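Office diary, Division of Industrial Capacity, Sturulport
October 1, 2025

Morning session

The Division received the capacity returns for August from the Stendari and Welcombe districts. Both sets were filed on time. The Poulain return remains outstanding, and a second written reminder was issued before noon.

Ms. Shakuntala Bhardwaj chaired the meeting on the domestic parts program. She reported that 375 firms are now registered as local suppliers. The Division agreed to keep the registration fee at its present level until the next review. A request from Welcombe for a longer filing period was declined. 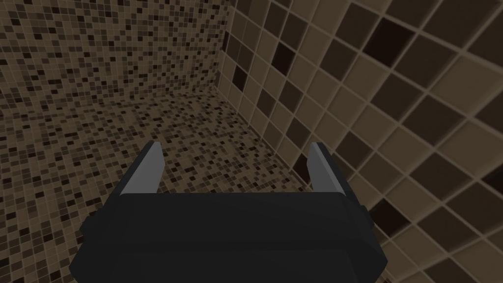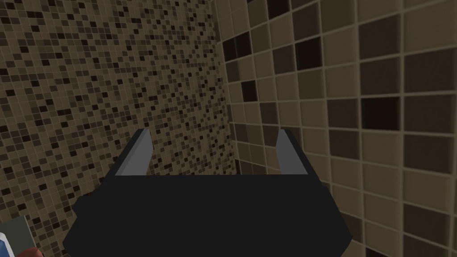
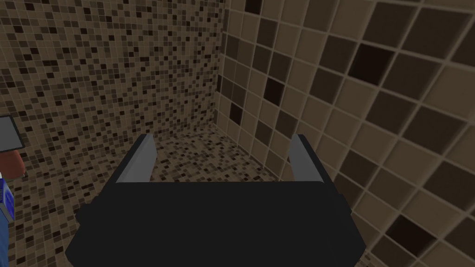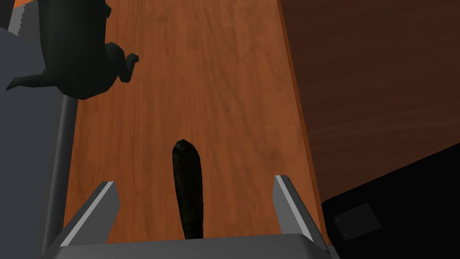 Afternoon session

Ms. Colette Riviere presented the draft rules on raw material permits. Firms with fewer than 20 employees would be allowed to use the short form. I asked that the wording of section 3 be made plainer before the draft goes to the legal office, and she undertook to return it within the week.

A call with the Stendari port authority followed. The authority is prepared to set aside storage for 1000 tons of finished steel, subject to a signed agreement on handling charges. Our position on those charges has not changed.

Correspondence was signed at the close of business. The Poulain matter is carried over to tomorrow's list.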